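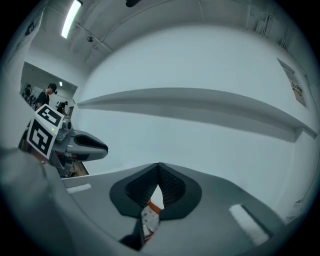 Figure 4-1. Hand-held grippers in use, fingers closed on a small printed paper item. Marker cards are visible on the second unit at left.

4. Preparing the Hand-Held Grippers for a Recording Session

This section applies to the two-gripper kit used by the Endham student robotics club. It assumes the charging and storage procedures in Section 3 have been completed. Session leads must work through 4.1 to 4.5 in order at the start of each session. Replay on the Asfaw arm is covered in Section 6.

4.1 Finger and pad inspection

1. Place both grippers on the bench with the fingers pointing away from you. Leave the power off.
2. Squeeze and release each trigger five times. Travel should be smooth over the full range. A click near the closed position indicates a loose linkage pin; see 4.6.
3. Inspect the textured inner faces of the fingers. Replace any pad that is lifting at the tip or has torn mesh.
4. Wipe the pads with a lint-free cloth dampened with water.
5. Close the fingers on a single sheet of paper and pull lightly. The sheet should resist evenly on both sides.

CAUTION: Do not use methylated spirits or adhesive remover on the pads. Both soften the rubber rim.

Note: Pads are replaced as a pair. Record the replacement on the kit card with your initials and the pad batch number.

4.2 Marker cards

1. Check that each card lies flat on its mount and that all four corners are bonded.
2. Confirm that the black border is complete. A scratch through the border will cause dropped detections even where the inner pattern is intact.
3. Compare the card numbers with the label inside the kit lid. Cards must not be swapped between grippers.
4. Remove fingerprints with a dry cloth.

Reprinted cards must be produced at 100 per cent scale on matte stock. The print dialogue on the workshop computers defaults to "fit to page" and has to be changed every time. Cards printed at the wrong size will still be detected, but the distance estimate will be wrong and the session will have to be discarded.

4.3 Power and link

1. Switch on the left gripper first, then the right.
2. Wait for the indicator on each unit to show steady green. Flashing green means the unit is searching for the logger.
3. Start the Zeletberg logger and select New Session.
4. Enter the operator name, task code and kit number. The task code is three digits, for example 122 for sorting small packaged items or 398 for two-handed transfer.
5. Check that both video previews are live. The previews are circular and dark at the corners; this is normal for the lens fitted.

If a preview freezes, close the session before unplugging anything. Pulling the cable during an open session leaves a partial file that the logger cannot repair.

4.4 Calibration

1. Stand at the calibration mark, holding both grippers at chest height with the fingers closed.
2. Select Calibrate. Move the grippers slowly apart, together, then through one full circle each.
3. Turn each gripper so that its marker cards pass through the view of the other. Hold for three seconds.
4. Read the residual on screen. A value under 551 is acceptable. Repeat from step 1 if it is higher.

Note: Blank white walls give the tracker little to work with. Where possible, face a part of the room with shelving, frames or pipework - any fixed object with clear edges will do. Other club members may work in the same room but should stay clear of the operator's reach.

4.5 Recording

1. Set out the task items according to the task sheet.
2. Start with both grippers open and clear of the items.
3. Press Record, wait for the tone, then perform the task at an even pace.
4. Return to the starting position before pressing Stop.
5. Mark the take Good, Retry or Discard. Do not leave takes unmarked.

CAUTION: Keep loose sleeves, lanyards and hair away from the finger linkage.

The logger holds 2,000 takes. Transfer completed sessions to the Posholm drive before the count reaches that limit, as older takes are overwritten without warning.

4.6 Faults

Loose linkage pin: tag the gripper and return it to Tsion Tekleab. Members are not to open the housing.
Indicator off after charging: reseat the battery, then try the second charger.
Cards detected intermittently: check for glare from overhead lights, then repeat 4.2.
Residual drifting during a session: stop, let the units rest for ten minutes and recalibrate.

Section revised Dec 11, 2018 by Ingrid Crenshaw. Corrections to Obsa Ambaye.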